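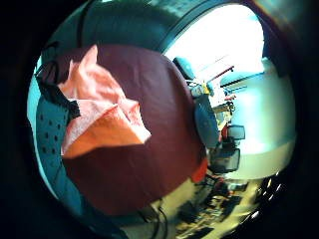
Round cushion-like object in maroon, with a pink cloth on top.

Cushions and covers: your questions

Which cloths can I use on the cushion?
Any soft cotton or microfibre cloth. Avoid scouring pads and anything with a rough backing, as they pull the surface of the cover.

How do I take the cover off?
Turn the cushion over and find the zip on the underside. Open it all the way before you start pulling. The Olby cover has a second, shorter zip on the inner lining, which should stay closed.

Can it go in the washing machine?
Outer covers can, at 30 degrees or lower. Wash dark colours on their own the first 2 times. The inner pad can only be sponged.

Can I tumble dry it?
No. Hang the cover up by the hem, away from radiators, and put it back on once it is fully dry.

What about spills?
Blot with a dry cloth, then a damp one. Work from the outside of the mark towards the middle. Do not use bleach.

The cushion has gone flat on one side. Is it faulty?
Usually not. Stand it on its edge, press it down 10 times and turn it round. If it is still uneven the next day, get in touch.

Do you sell spare covers?
Yes, for Olby and Kidalel. We no longer stock covers for the Starnadwood range, but a large Kidalel cover fits the older round one.

How long do I have to return a cover?
10 days from delivery, unwashed and with the label on.

Where is the shop?
Our showroom is on the ground floor of the Vương building. It is closed on Monday.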